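Do you need another habit app?

Zomamley arrived in the app store in April, and the listing has been busy telling people it will change their mornings. It's free to download. Whether it stays free for long is another matter — the reminders stop after 12 unless you pay, and the listing only says so near the bottom. 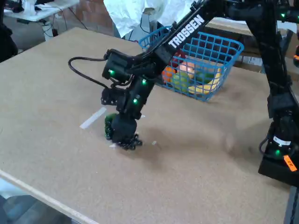

I put it on an older phone and a newer one. Setup wanted my contacts, my location and permission to send alerts at any hour. I said no to the first two and it ran fine, which makes me wonder why it asked. Su-bin Min tried it on her tablet and got the phone layout, stretched.

Then there are the reviews. The page shows 1,912 of them, nearly all five stars, and a lot of them say "great app very useful" and stop there. I'd read the three-star ones first.

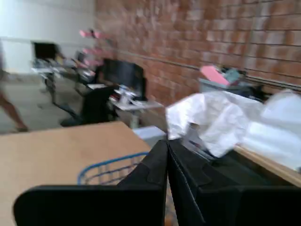

What about the widget?

It shows your streak and a small leaf. Tap it and you get a full-screen offer for the paid plan. Dalal Nimri wrote in to say hers froze at 9 every morning until she removed it and put it back.

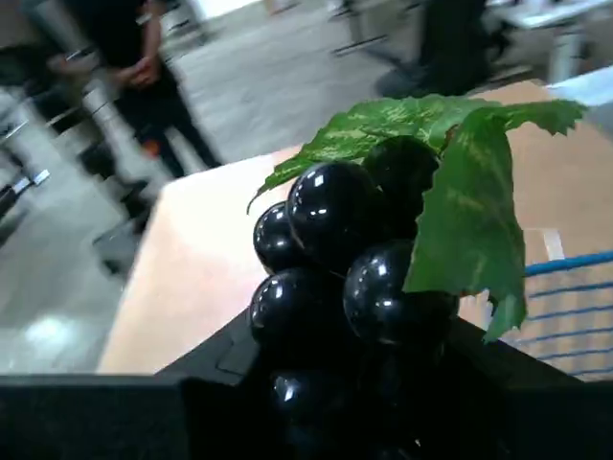 The maker, Bundari, says a fix is coming. It said the same about the backup feature, and I still can't find a way to move my list to another phone.

If you only want a nudge to drink water, the clock app you already have will do it. Anyone still curious should turn off auto-renew before the trial starts.
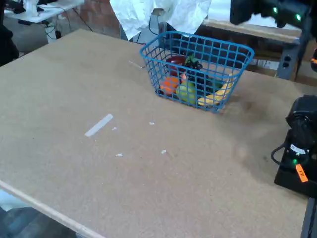 I'm leaving it installed until the next update, mostly to see if the backup button shows up.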